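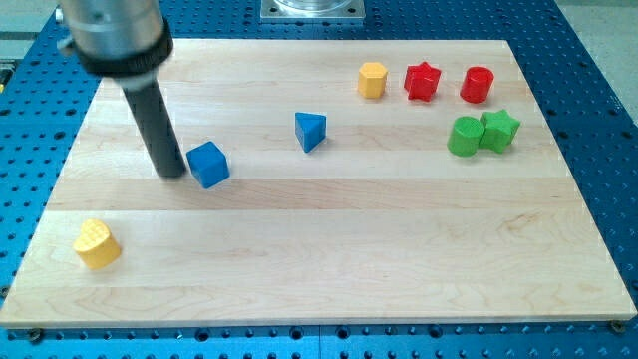 Do painted shape blocks need oiling?

Posted by hobbin_k

Our set has stars, cylinders, a cube, a blue triangle and so on, and they live on a pale maple board. The Fadari leaflet says to oil the lot every February. Sounds to me like a way of selling oil. Does anyone bother?

flitgate_mum
The board, perhaps. Oil won't get through paint, so I can't see what it would do for the blocks — apart from make them slippery.

tarn22
We do ours, they look lovely!!

oddsocks
Lovely for how long, though? Bare maple gets a thin coat here, 2 if it looks dry. Blocks get a damp cloth. I'd want proof before paying for more.

Contact us | © Flitgate Help | Back to top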